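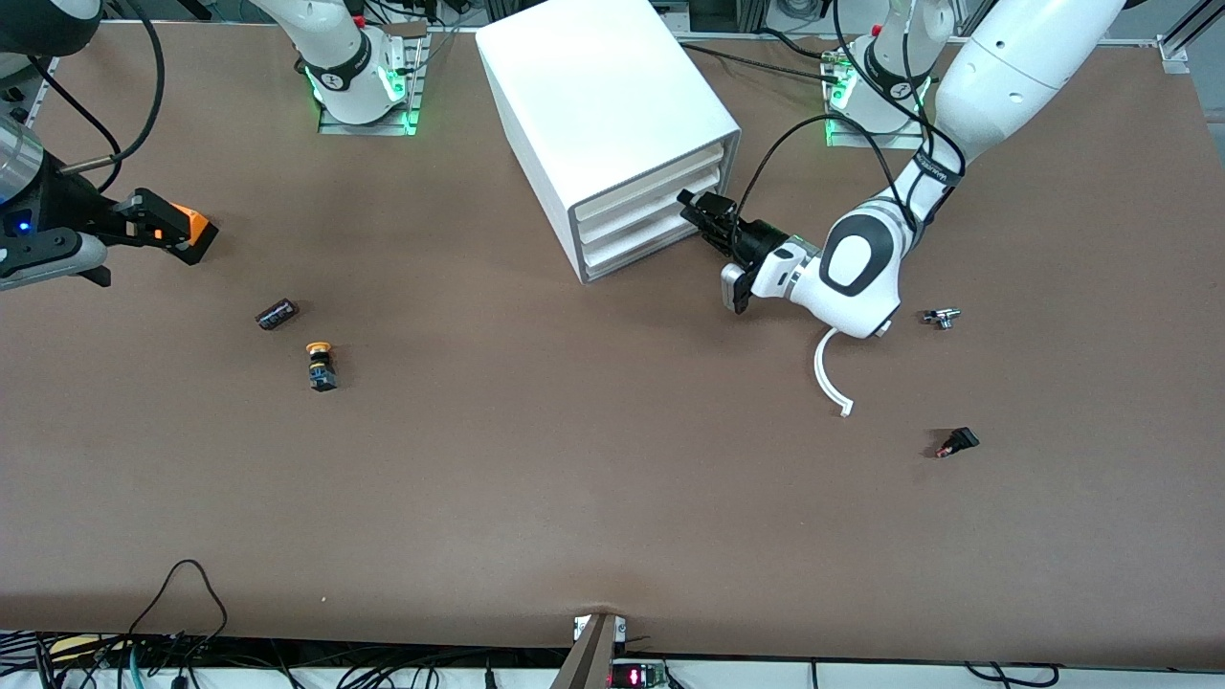
Small-parts storage drive reaches 1,042 drawers

Home News Events Repair Desk Contact

April - Grindlow News Desk

The Grindlow repair workshop is asking residents to donate small drawer cabinets they no longer use. The drive has brought in 1,042 drawers so far, most of them in units that sit on a tabletop, like the white cabinet with three stacked drawers.

Cabinets go to hobby rooms and school workshops in Grindlow and Fluvbridge, where screws, clips and other small parts often end up spread over the table. The Fluvbridge sites have asked for 39 more units - white or any other color.

Drawers should be emptied before drop-off. Cabinets with a missing drawer are fine, but cracked ones can't be taken. The Ramanauskas hardware store on Zultent Street is accepting them at the side door until 3 p.m.

Pickup is available for loads of 13 or more.

This site uses cookies. Accept | Settings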